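Floor Care > Mats > Rorkar Utility Mat

Rorkar Utility Mat, black

A mat is the least exciting thing you will buy this year, unless you also need a drain cover. We have sold the Rorkar since we opened and have yet to receive a love letter about it. People do come back for a second one, usually on a Monday.

It lies flat out of the box, give or take a sulky corner. Put a boot on the corner and go have lunch. The backing grips tile, sealed concrete and most vinyl. It does not grip gravel, whatever the gentleman in May was hoping.
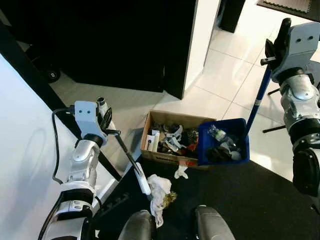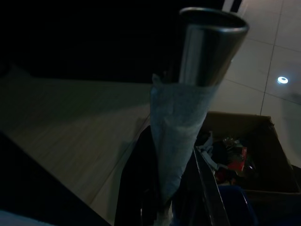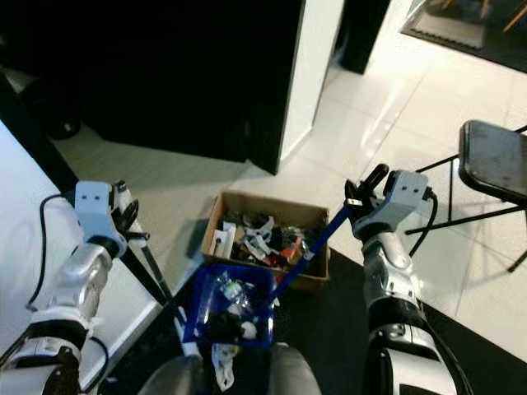 First picture: grabber tool and crumpled white cloth, on a black floor mat.

Cleaning: shake it, hose it, hang it over a fence. The Pearce edge trim (sold separately) stays put in the wash. The older Tredis trim does not, and we have 40 of those left at a price that should tell you something.

Sizes: small, hall, and one Vidar Hellström in our warehouse calls "the lawn." The lawn weighs more than you think and ships rolled. Let two people carry it.

Guarantee is 5 years against splitting and curling. Chewing is between you and the dog. Claims go to Nigel Inskip, who will want a photo and your order number, and will answer after 2 p.m.

Also fits the Katateck boot tray, size hall only.

Contact us | Copyright Rorkar Floor Care | Back to top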